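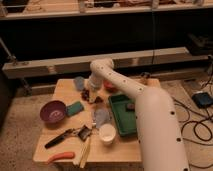
A tray is only one more thing to wash, a reader wrote to us in September, and a household that put its cups away after use would have no need of one. We took the remark to the tableware and storage adviser at Pirholm, who has heard it before and partly agrees.

Mar 25, 2022
By the Humine household desk

"If the cups go straight back to the shelf, the reader is right," the adviser said. "In most homes they don't. They stay on the table between one use and the next, and then the question is where on the table."

Pirholm advises on the fitting out of small shared kitchens, the kind in which a single table serves for eating, drying, sorting and whatever else is going on. The table there is light wood with rounded corners and a visible grain. Among the things on it are a purple bowl, a cream-white cup and a green tray with a raised rim. The adviser prefers mixed colours to a matching set, on practical grounds.

"With a matching set, people sort by shape, and they sort badly. A bowl in its own colour has a place, and it gets put back there. We tried both ways in the shared kitchen at Chu. The matching set was tidier on the first day and worse by the end of the month."

The Chu kitchen is used by 19 tenants and has 75 pieces of tableware in open storage. Before the change it held more than the shelves could take, and the surplus lived on the table. The adviser asked for the surplus to be boxed, then for each shelf edge to be marked with a strip of coloured tape. No other furniture was bought.

Asked how a tray should be chosen, the adviser began with the rim. A flat board will hold cups well enough while it stays on the table, but it is of little use for carrying. The rim should be high enough to stop the foot of a cup and low enough for a cloth to reach the corner in one pass. A rectangular tray wastes less of a rectangular table than a round one of the same area. Length matters as well. "Measure the sink first. A tray that won't lie flat in the sink gets wiped and never washed."

On bowls the advice was shorter. Wide bowls dry faster than deep ones and take up more shelf. Stacking should stop when the lowest bowl can't be taken out with one hand while the other holds the rest. Cups should not be stacked at all unless they were made for it, as the rims mark and the inner cup tends to stick when put away damp.

Sponges take up more of the adviser's time than might be expected. A sponge left against a bowl keeps both of them wet on that side, and on an oiled table it will raise the grain underneath. Pirholm's written guidance gives the sponge a slotted dish at the sink and asks for it to be wrung out after each use. The adviser admitted that the guidance is not always followed, at Pirholm included.

The table surface at Chu was finished with Kelov, a wax oil, in two thin coats. Each coat was left overnight and rubbed down by hand. "Wipe along the grain, dry along the grain. If water stands for 20 minutes you may see a ring. It usually comes out with a little more oil, and if it doesn't, sand the patch lightly and feather the edge." Varnish lasts longer but is harder to repair in one spot, and the adviser would keep it for tables that are never cleared.

Cost came up near the end. The work at Chu had an allowance of 3000 crowns, most of which went on shelf brackets and the oil. The boxed tableware has stayed in the cellar, apart from a few soup bowls that were asked for when the weather turned.

We read the reader's letter out a second time. "Tell them to try it without the tray for a month," the adviser said, "and to look at the table before breakfast, when last night's cups are still on it."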